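Filed under: Home & Hobby Robotics > Kits and Bundles > Two-Arm Setups

Print this page | E-mail this page

Is the Futano two-arm kit worth it for cloth folding?

Posted by Daryna Skoryk

I run a small linen rental business and I have been looking at the Futano tabletop kit. It comes as two arms with parallel grippers, a wrist camera for each arm and a year of the Tunivley training software. The dealer wants an extra $827 for the second arm and says I need it for towels. We mostly do hand towels and napkins, one size, and I would like to know if a kit like this can fold them without a person standing next to it. I can do basic wiring and follow instructions, but I don't write code. Is the second arm necessary? And is the software any good after the first year, when you have to pay for it?

Ho-yin Tam

You need both arms. I tried one arm on washcloths and it just drags them around the table. Don't know about the software, I use my own.

Kaede Tanabe

I have had this kit since November, so I can answer most of it.

The arms are fine. They went together in an evening, and the only part I had to send back was a power supply. The grippers are plain two-finger ones and the fingertips are hard and a bit slippery. For cloth I would budget for softer tips. Candero sells a set that fits, and they made more difference to me than any setting in the software.

On the second arm, Ho-yin is right. One arm can pick up a towel and put it down, but to get it flat you want one corner held while the other is pulled. The dealer isn't padding the bill there.

Folding without a person is another matter. You teach it by moving the arms through the job yourself and recording each try. The manual suggests 200 recordings for one task. I did that many for a plain hand towel and it now gets through most folds if the towel starts out fairly flat. If it starts in a heap, I still step in a lot.
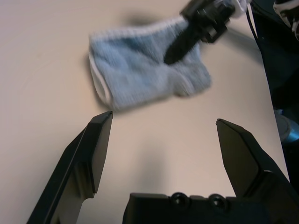
Terry is harder than flat weave, too. The loops hide the hem from the camera and the fingers often take hold of the middle when you wanted a corner. Napkins went better for me from the start – I would begin with those.

The software is $37 a month after the first year. You can keep running whatever you have already trained without paying, but you can't train anything new. I plan to pay for a month when I need it and then stop.

For a business I would call it a project for slow afternoons. It won't replace anyone yet.

Vitalii Hrynyshyn

Look at the Bilyk kit as well. Costs more but the arms reach farther, which matters if your towels are bath size. Support answered me in over 11 hours, so not fast.

Comments (3)

Iara Tapia: Do the Candero tips need any recalibration after you put them on?

Kaede Tanabe: Yes, run the gripper open/close routine again. It takes a couple of minutes.

Daryna Skoryk: Thanks all. I'll ask the dealer for a demo with our own napkins before I decide.

Print this page | E-mail this page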